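Flalteo Hand-Held Gripper Set
Host's Guide, Section 5: Preparing and Running a Home Demonstration

5.1 Purpose of this section

This section is intended for hosts who present the Flalteo gripper set to visitors in an ordinary home. It covers the preparation of the room, the packing task carried out by the presenter and the turns taken by guests. Charging, software and the care of the pads are dealt with in Sections 3 and 4 and are not repeated.

A home demonstration is shown with both grippers, one in each hand. The standard task is the packing of soft toys and small household goods into an open cardboard box. Hosts may use their own belongings, provided that they meet the conditions in 5.3.

5.2 Before visitors arrive

1. Choose a room in which the presenter can move freely around the box. Furniture, hanging clothes and shelves may remain where they are.

2. Place the box on the floor or on a bed. A rug or blanket beneath it is acceptable. Fold the flaps outward so that the jaws can enter from above.

3. Set out the goods within arm's reach of the box. Leave room between them for an open jaw.

4. Inspect both grippers. Open and close each pair of jaws fully, and confirm that the ribbed pads are seated squarely and that no screw on the arms has worked loose.

5. Start a trial recording and pick up one item with each hand. Play the recording back before the first visitor is admitted.

CAUTION: Do not tighten the pivot screws beyond the point at which the jaws move freely. Overtightening will damage the linkage and is not covered by the Pretwood service agreement.

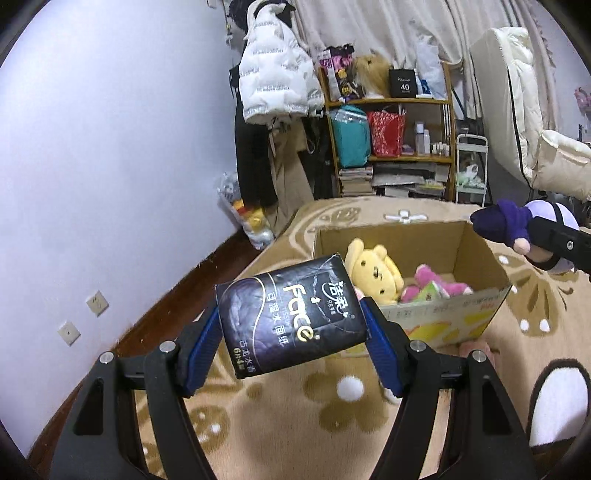

6. Switch off any fan that blows towards the working area. Light wrappers and empty bags are easily moved by a draught and may drift between the jaws.

7. Close the door to other rooms if there are pets in the home.

5.3 Choice of goods

Soft toys, packs of tissues and small cartons are suitable. Items should vary in size and firmness, so that visitors can see how the grip is adjusted from one to the next. The following must not be used:

Glass, china or anything with a sharp edge.
Open food or drink.
Items belonging to a visitor, unless the visitor has offered them.
Medicines, whether or not the container is sealed.

Note: Thin cards and flat packets are difficult to lift from a blanket. They may be included, but should be left until the visitors have seen several larger items packed.

5.4 The presenter's demonstration

1. Ask visitors to stand on the far side of the box from the presenter, clear of both elbows.

2. Explain in one or two sentences that the movements of the hands are being recorded, and that recordings of this kind are used to teach robots household tasks.

3. Begin with both pairs of jaws open. Close one pair on a soft item, lift it clear and pause before carrying it over the box.

4. Lower the item into the box and open the jaws slowly. Withdraw the gripper straight upwards.

5. Repeat with the other hand. Once both hands have been shown separately, they may be used together.

6. If an item is dropped, leave it where it falls and carry on with the next. It may be picked up again with the gripper at the end of the turn. Do not reach in with bare fingers while the recording is running.

CAUTION: Keep fingers away from the linkages at all times. The gaps in the arms close as the jaws move.

The order of work above was drawn up by Kai-wen Hung after the February visits in Jororside, where presenters who began with both hands at once found that visitors could not follow what was being shown.

5.5 Guests' turns

1. Invite one guest at a time. Admit no more than 6 guests to a session.

2. Fit the hand straps and allow the guest to open and close the jaws before approaching the box.

3. Let the guest pack 2 items of his or her choice. The presenter should remain within reach throughout.

4. Stop the recording before the grippers are handed over. 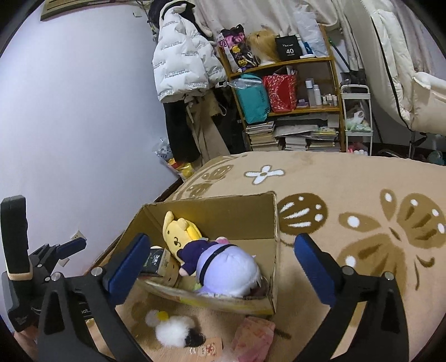
May a guest use both grippers on a first turn?
A guest should begin with one gripper and may take up the second once an item has been placed in the box without help from the presenter.

Children may take part if a parent or guardian is present. The hand straps must be shortened to the inner mark.

5.6 After the demonstration

1. Stop all recordings and set the grippers down with the jaws open.

2. Wipe the pads with a dry cloth. Remove any fluff caught in the ribs.

3. Enter the session in the host's log, giving the start time, the number of guests and any fault observed.

4. Return the set to its case and send the log to Yee-man Wan at the Lau office by the following Wednesday.

Faults in the jaws or screws should be reported on form 533. A set that has been reported must not be shown again until it has been inspected.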